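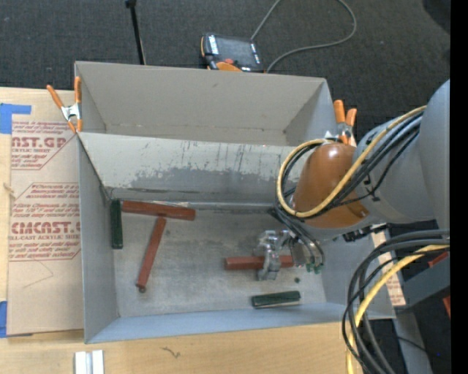

How many examples does a robot need before it can pick things out of a bin by itself?

More than you'd guess, and the count matters less than how different the examples are from each other. A few hundred near-identical grabs will teach it one grab.

I've been on the Korletey project since January and I'm still excited to come in every morning! The job is simple to explain. Bars go in one bin, the arm picks them up and moves them to the other, and every try gets saved with a label, good or bad. We're at 3,827 tries now, and 1,029 of those are misses. I love the misses. Early on we threw them out (ouch), and the model, which we call Erno, came out wildly sure of itself and would close on thin air next to a bar. Once we put the failures back in, it got a lot more careful about where it reached.

What I spend most of my time on is mess. If I lay the bars out by hand I make tidy little patterns without meaning to, so now I tip them in and leave them where they land. Crossed bars are great. Bars jammed up against a wall are even better, as the fingers have to find a way in without hitting the metal, and those were the rarest thing in our first set by a mile.

We also switched the order of bar colors between runs after Erno picked up a weird love for red ones. Took us 31 runs to spot that, and 4 more to be sure!

Next up is Flillov, the same setup with shorter bars, and I want to see how much of the old data carries over. My bet with the Mimilach folks is most of it. I'll post the numbers when I have them.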